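Desk and Entryway Sorting: Packaging and Footwear Subset

Maintained by Xinyi Yan. Part of the Oranness household set, release 4.

Contents

The subset has 1,309 items: 696 from desks, the rest from floor areas near a door. Labels cover open boxes, small packages and shoes. Shoes are labeled singly, and pairs are linked in a separate field.

Open containers

A container with no lid in place is labeled open_box, whatever its depth. Red edging goes in the trim field — on desk and floor alike.
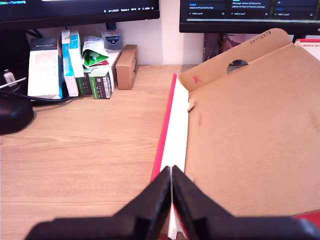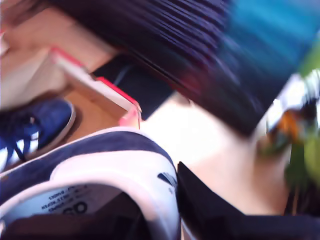
Label notes

- Digits printed on a flap are copied as a plain string and never parsed as a date.
- Hand holes are recorded under cutout.
- Text on a shoe tongue is entered only as far as it can be read.
- "Tray" and "box" were merged in June.

Known gaps

Soft items such as clothing have no size values. Send corrections to Xiaoyan Fan.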